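Bed day again. We moved to Plesby in September and I still change the bedding like a person who fights with a tent. So I write my method, maybe somebody has a better one.

First, the duvet. I used to throw it on the chair, then on the floor, then I stepped on it. Now I leave it on the mattress and gather it to the middle, the long way, from pillows to foot. It becomes one long lump and you can reach the fitted sheet on both sides.
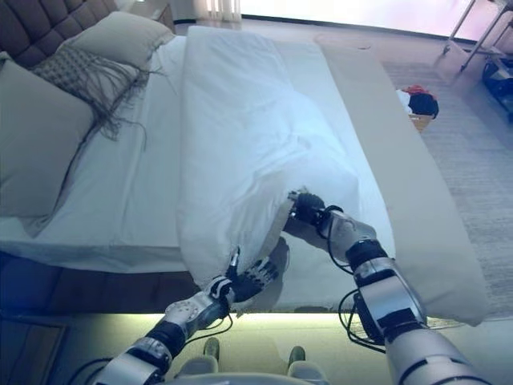 The fitted sheet must be tight before anything else goes on top. I pull at the foot end first and then at the head. If it is smooth at the edge of the mattress, I am already happy.

Pillows can stay against the headboard until the end. A tufted headboard collects dust between the buttons, by the way. I take a dry brush, 2 minutes, done.

Somebody asked which duvet. It is from Halley, I paid 800 kroner for it, and yes, it hurt. The cover was much cheaper, from Kornomo, and the cover is the one that gets all the compliments.

Now the part I like less: a big thin sheet. You hold it up high by yourself and you see only white. Which side is the long side? I ask this every time and I have lived with sheets all my life.

My mother made a small stitch in red thread in one corner, so she always knew where to start. I want to do the same but the sewing box is still in a moving carton.
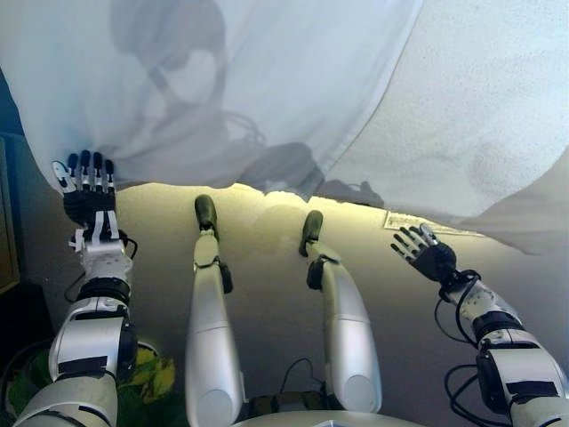
What helps me a little: find the hem with your fingers and follow it to a corner before you lift. If you lift first, the corner hides in the folds.

Also good to vacuum the carpet before, because the hem will touch it. I learned this with a white sheet and a beige carpet full of crumbs.

To the person who recommended the Nogueira sheets: thank you, I looked. They have a label that says "short side." Very clever. They are also sold out in my size.

Next time I write about the closet. It needs more than 10 minutes, I am afraid.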